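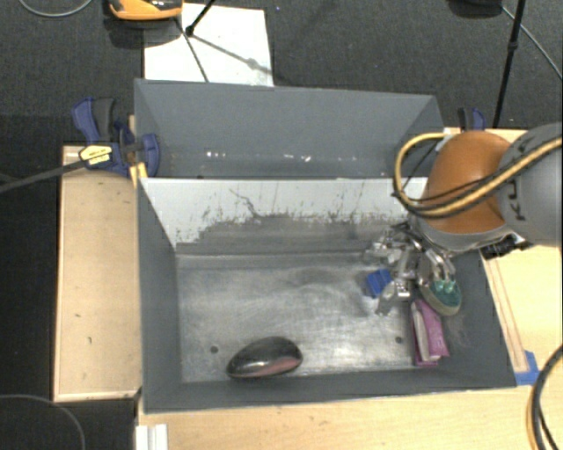
Picking cell at our site, one bin in work and the second one behind it.

packline_deb
Posted Friday, October 16, 2026

Long post, sorry. I work in returns at the Stollside warehouse. In May they put in the first picking arm and now there are 6. They take mixed small goods out of a gray bin one piece at a time. We used to do that by hand at benches, 72 of us across both shifts. There are 41 on returns now. Most of the others went to outbound or the dock, a few took the payout.

My question is for people whose site has been through this already. What did your job look like a year later? Right now I am called a "cell attendant". I watch three arms, clear the bin when one gives up, and put the odd pieces through by hand. Pay is the same. They say the grade will be reviewed but there is no date on it.

tomkat_dock
Same pay for less lifting, I'd take it.

packline_deb
The lifting is less, yes. My shoulder is better than it was in spring. But at the bench I talked to people all day and now I stand between three machines with ear plugs in. I'm not saying it is worse, it is a different job and I didn't apply for it.

Grayson_R
We went through it at Nalero two years ago. First six months you clear stops all day. Then they tune it and the stops go down, and then they ask why there is one person for three arms and make it one for five. Get the number of arms per person written down now. We didn't.

millwright_sue
I do maintenance on cells like this so I will give the other side. One for five is fine if the arms run well. The trouble is when they count an arm as running when it is stopped waiting for somebody. Ask how they log waiting time. If it goes down as attendant delay, it will land on you at review.

Also look at the bin floor in the picture. Bare metal, scuffed, and it throws light back. Shiny floor and a glossy black item is a hard combination for a lot of vision systems. I would raise that before anyone talks about the attendant being slow.

packline_deb
It goes down as attendant delay. I had 203 minutes of it last week and didn't know until I asked. The glossy dark stuff is most of my stops, so that fits.

tomkat_dock
203 minutes in a week is not much.

packline_deb
It is when your lead reads it out in the morning meeting.

Grayson_R
They shouldn't be reading out individual numbers. Do you have a steward?

packline_deb
Binta Olatunji, days only. I'm on lates so I'll have to write to her.

old_bench_hand
I'll disagree with the general mood. I was on a bench for years at Prostuvus and my hands are finished. If an arm had done the small stuff I would still be working. People miss the company at the bench, I do too, but not the bench.

millwright_sue
Fair. I don't think anyone wants the arms taken out. Deb is asking who gets trained. On my site two attendants were sent on the basic course – resets, changing fingers, checking hoses – and they moved up a grade. The rest were never asked.

packline_deb
That is what I wanted to know, thanks. We were told training is "open to all" but there is no sign-up sheet. Does the course have a name?

millwright_sue
Ours was run in house, so no. Ask for operator level two or whatever your supplier calls it. Ask in writing and keep a copy.

Grayson_R
And put the waiting time thing in the same letter.

packline_deb
Will do. I'm off until Monday, will post what Binta says.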